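Kurs Ordnen & Ablegen, Einheit 2: Kleinteile, Schlösser, Schreibzeug
Mitschrift / Handout, Perihan Canpolat, Werkhof Brurholm

Nachtrag zu letztem Mal: die Karteikarten bitte wieder mitbringen, wir brauchen sie fürs Beschriften. Wer keine mehr hat, Kreppband geht auch.

Ausgangslage. Auf fast jedem Tisch sammelt sich dasselbe: Schreibzeug, was zum Heften, irgendwas zum Trinken oder Auffüllen, dazu Schlösser und Schlüsselringe. Einzeln alles harmlos. Zusammen = Suchen. In der Inventur vom Mai hatten wir in der Ausgabe 177 Einzelteile ohne festen Platz, davon der größte Teil kleiner als eine Hand.

Grundregel zum Anfangen: erst nach Gebrauch trennen, dann nach Form. Farbe kommt ganz zum Schluß. Viele machen es umgekehrt und haben dann eine schöne rote Kiste mit Schloß, Marker und Klebeband drin. 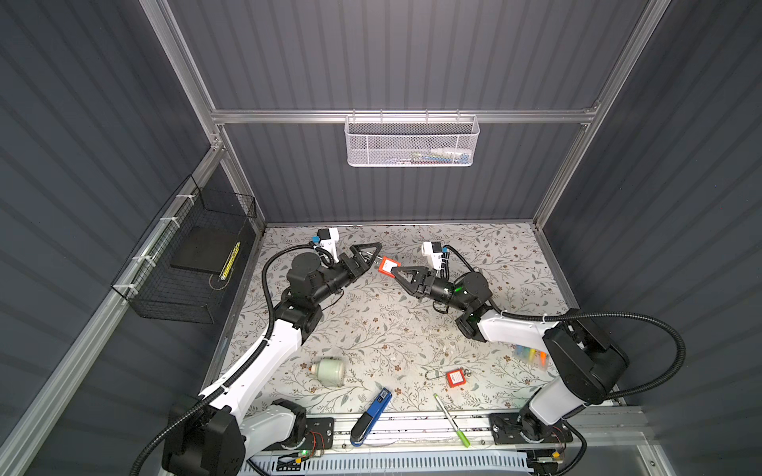 Abb. 1: Gemischte Lage vor dem Sortieren. Flasche, Tacker, Filzstift, Textmarker, rotes Teil mit Bügel und Schlüsselring.

Gruppen, die wir daraus bilden:

Schreiben. Filzstift mit grüner Kappe und die Textmarker gehören zusammen, auch wenn sie nicht direkt nebeneinander liegen. Liegend lagern, Kappe drauf. Textmarker nie lose zwischen Metallteile, die Kappen gehen sonst auf und dann ist der Lappen gelb.

Heften. Tacker allein, in ein Fach mit den Klammern. Klammern bitte in der Schachtel lassen, wir hatten mal eine halbe Packung mit 2.000 Stück unter der Schublade, das hat einen ganzen Vormittag gekostet. Tacker vor dem Weglegen einmal aufklappen und schauen ob was klemmt.

Behälter mit Verschluss. Flaschen stehen. Immer. Eine liegende Flasche rollt, und wenn der Deckel nicht sitzt, dann gute Nacht Unterlage. Unklarer Inhalt: eigene Ecke, Zettel dran, nachfragen.

Schließen. Der schwierigste Teil, deshalb eigener Abschnitt.

--- Schlösser ---

Begriffe kurz, werden in der Übung vorausgesetzt: Körper (das Farbige), Bügel (das Metall), Zylinder, Schlüssel, Ring. Anhänger ist kein Schloß, auch wenn er genau so gross ist und am selben Ring hängt. Beim Sortieren jedes Teil in die Hand nehmen und umdrehen.

Ein loser Bügel ist kein Abfall! Erst prüfen, ob irgendwo der Körper dazu liegt. Im Zweifel beides zusammen in einen Beutel, Datum drauf, nach 14 Tagen entscheiden.

Schlüssel nie am Schloß lassen beim Einlagern. Ausnahme: Schlösser, die zum Üben ausgegeben werden, da bleibt der Ring dran.

Farben: bei uns Orange für Spinde, Rot für Schränke in der Werkstatt. Im Lager Wilczyńska ist es anders, wer dort arbeitet bitte deren Liste nehmen. Orange und Rot sind bei schlechtem Licht kaum auseinanderzuhalten, darum steht die Gruppe zusätzlich als Buchstabe auf dem Fach.

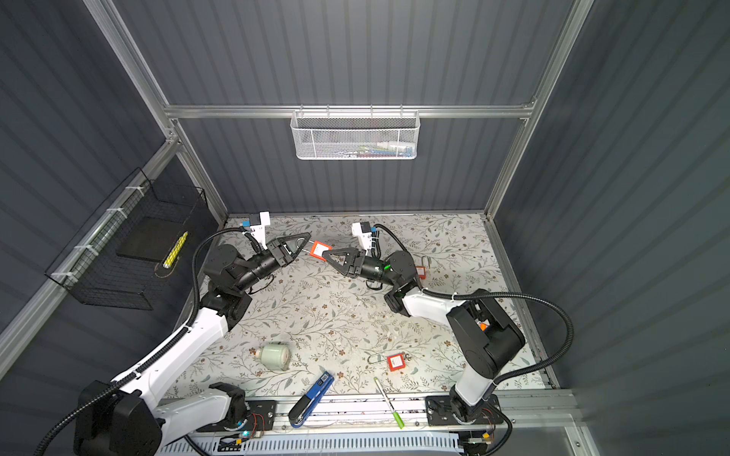
Reihenfolge beim Wegräumen also: gleichfarbige Schlösser zusammen, Bügel nach derselben Seite. Dann die mit Ring, Ring nach oben. Lose Bügel und Klemmen zuletzt, flache Schale reicht. Nicht stapeln, Bügel verhaken sich ineinander und man zieht immer drei raus.

Unterlage danach abwischen. Krümel und Papierschnipsel vom Tisch fegen, nicht in die Fächer. Gemusterte Unterlagen sind hübsch, aber kleine Sachen gehen darauf optisch unter, gerade dünne Drahtringe. Wer zu Hause so ein Blumenmuster hat: zum Sortieren ein einfarbiges Tablett drauflegen.

Fächer: wir nehmen die Einsätze von Zendix, passen in die tiefen Schubladen. Gefaltete Pappe tut es für die Übung genauso.

Aufgabe bis nächstes Mal
- eine Schublade oder einen Tisch komplett leeren, Gruppen bilden wie oben
- alles was nicht zuzuordnen ist in EINE Schale, nicht in mehere
- Fächer beschriften, Buchstabe + Wort
- notieren, welches Teil am längsten gedauert hat und warum

Besprechen wir am Anfang der Einheit, keine Abgabe. Scheren und Messer kommen in Einheit 3.

Abgelegt unter: Kursunterlagen, Kleinteile, Schlösser & Schlüssel, Büro

Kommentare (3)

Gudrun_W
Danke fürs Hochladen! Das mit dem Tablett hab ich gleich gemacht, meine Tischdecke schluckt wirklich jeden Ring. Frage: Vorhängeschloss ohne Schlüssel, aufheben oder weg?

P. Canpolat
Wenn offen: aufheben, für Übungen gut. Wenn zu und kein Schlüssel da: Beutel, 14 Tage, dann weg.

mk_clastcombe
Bei uns sind die Textmarker beim Tacker im Fach, ging bisher auch. Aber die Bügel verhaken sich, stimmt leider.

Kontakt: Werkhof Brurholm, Kursbüro | © Werkhof Brurholm | Nach oben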